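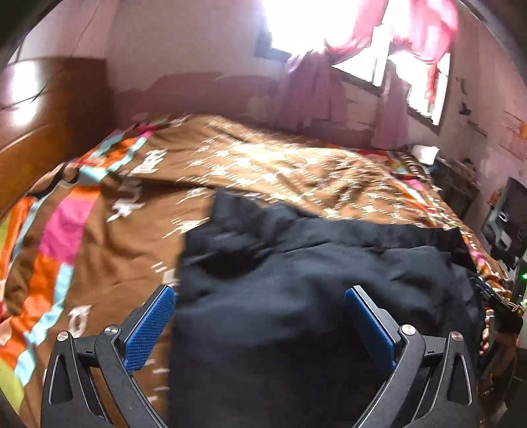

Chapter 6
Color and Heat in Household Textiles

The color of a fabric affects how much radiant energy it takes in. A surface that absorbs most of the visible light falling on it looks dark; one that reflects most of it looks pale. Where a black garment lies across a brown patterned bedspread, two absorbing surfaces share the same light, and the black one will generally take up more of it. The difference matters little under a lamp. In direct sun it can be measured with a contact thermometer.

Color is only part of the account. Fiber, weave and finish also change the result, and infrared behavior cannot be judged by eye — two cloths of the same shade may differ widely. Serrano and Tokarz tested 108 swatches at the Lokport laboratory in July and found 19 pairs of this kind.

Section 6.1 defines absorptance and reflectance. Section 6.2 covers heat loss from the cloth to the air. Problems marked with a star require the tables in Appendix 4.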